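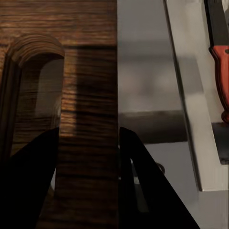
Maja Tokarz wrote her first opera for a cast of three and an orchestra of whoever turned up. On the night it opened in Flallbridge, that meant two violas, a tuba and a man who had brought his own spoons.

"I rescored it in the parking lot," she says. "The tuba got the love theme. He was very moved. I'm not sure the audience was."

The audience that evening numbered 20, including her landlord. Her new piece, "Sallov," opens in June in a hall with 967 seats, and she has been told that most of them are spoken for. She finds this alarming. A small crowd, in her experience, is too embarrassed to leave.

"Sallov" runs 76 minutes without intermission and concerns a ferry town in which the ferry has stopped coming. The chorus waits. For the first quarter of an hour it does so on a single chord, which shifts so slowly that two singers in the early workshops accused each other of going flat. Tokarz let the argument run for a while before she told them it was in the score.

"They were both right, is the thing," she says. "One of them was flat as well."

She came to composing sideways. She studied the organ, badly by her own account, and spent several years accompanying ballet classes, where she learned to play anything in four and to stop dead in the middle of a phrase. Both skills are all over her music. Her string quartet "Paiva" halts 11 times — at its premiere the applause came in at the third stop and again, less certainly, at the seventh.
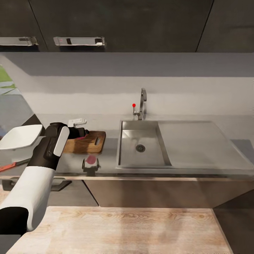 Havurer, who conducted that premiere's companion piece and will be in the pit for "Sallov," remarked afterward that the stops were the only places where the players looked happy. Tokarz has put the line in her program biography, just under her degrees.

She works in the mornings, in pencil, and distrusts anything finished by lunch. The ferry chord took her most of a winter. The final aria took one Tuesday, and she has been looking for the mistake in it ever since.

"I've changed one note," she says. "Then I changed it back. Then I charged myself for the afternoon."

The commission paid $2000 up front, much of which went to copying the parts. She is already sketching a piece for solo tuba. The player from Flallbridge has asked whether there will be a love theme, and she has told him to start practicing.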